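Simanjuntak Facilities Services
Floor Covering Inspection, Namora Building, Level 2
Period: February

1. Striped gray flooring, open area
Seams flat, no lifted edges: PASS
Trip hazards at thresholds: PASS
Comment: stripe direction to be matched if any section is replaced. 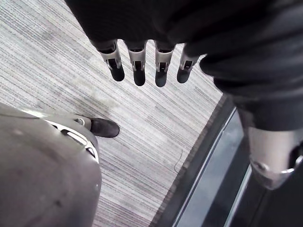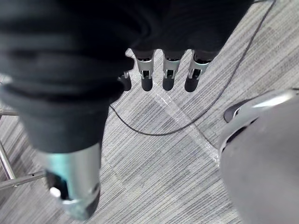 2. Stairs and landings
Nosings secure: FAIL, 4 loose on north stair
Comment: refix before reopening. Tape is not accepted as a repair.

3. Entrance matting
Mat well depth 23 mm, mat flush: PASS
Drain clear: N/A

4. Records
Cleaning log up to date: FAIL, last two entries unsigned
Spare tiles in store: 185
Comment: reorder from Arnuneck, same batch code.

Contact: Simanjuntak Facilities Services, Skonaveck office | All rights reserved | Back to top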